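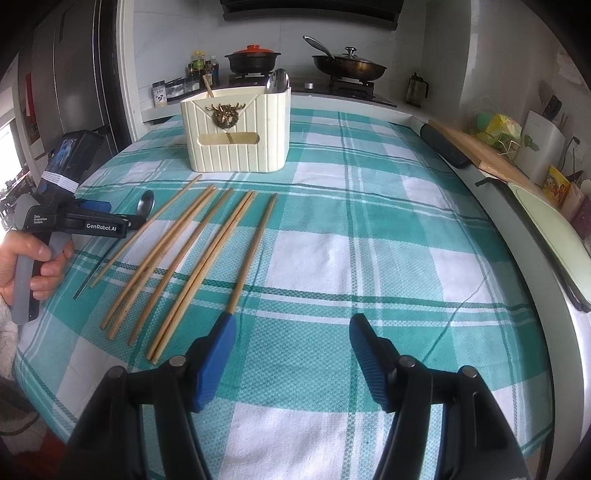
Chopsticks and a spoon laid out on a kitchen table, with hand-held grippers on either side. Photo: Etach

Robots that learn household chores from people may do better when they are shown untidy tables, according to a study released in January by the research group Etach.

The group compared two ways of recording the same job, which was picking up chopsticks and spoons and placing them upright in a holder. In the first, people began each recording with the utensils set out in neat, evenly spaced rows. In the second, they were told to drop them on the table and start from wherever they landed, with some pairs touching and others spread apart.

All of the recordings were made in ordinary kitchens by people using a hand-held gripper in each hand. No robot was present during this stage. The grippers record the motion of the hands and the view from the tool, and a control program is later trained on that material and run on a two-armed robot in the lab.

Etach collected 1583 recordings in total and kept 982 of them. The rest were thrown out, mostly for tracking errors or because a person's sleeve blocked the view, said Rafia Siddiqui, who led the work.

"We were strict about it," Siddiqui said. "If we couldn't tell where the fingertips were when they closed, we dropped the recording."

The kept recordings were split evenly between the tidy and untidy sets, and one program was trained on each. Both were then tested on a robot in nearly 1000 trials, using tables and tablecloths that had not appeared in training.

The two programs performed about the same when utensils were well separated. The gap opened up when chopsticks lay side by side. The program trained on tidy rows often closed on both sticks at once, or pushed one off the table while reaching for the other. The program trained on untidy layouts more often nudged a stick clear with one gripper before picking it up with the other, a move the people in the recordings had used without being asked to.

Oľga Kopecký, who ran the robot trials, said patterned cloth caused trouble for both programs. Thin sticks lying along a stripe were missed more often than sticks lying across it. The group has not yet worked out whether the cause is the camera, the lighting or the training.

Spoons were a separate problem. A shiny bowl reflects whatever is above it, and both programs were less reliable when they tried to grip a spoon near the bowl. The researchers got better results after they asked people to pick spoons up by the handle – a change they made partway through collection, and one that the report lists as a weakness of the study.

Nermina Stoyanova, who works on robot hands at Clunthorpe and had no part in the project, said the result was useful but narrow. She would like to see the same comparison with forks and knives, and with holders of different heights.

"It's one task and one type of gripper," Stoyanova said. "I'd want to know if it still holds for things that bend or roll."

Etach plans a second round of recordings in Bogale later this year, with cups and small bowls added to the table.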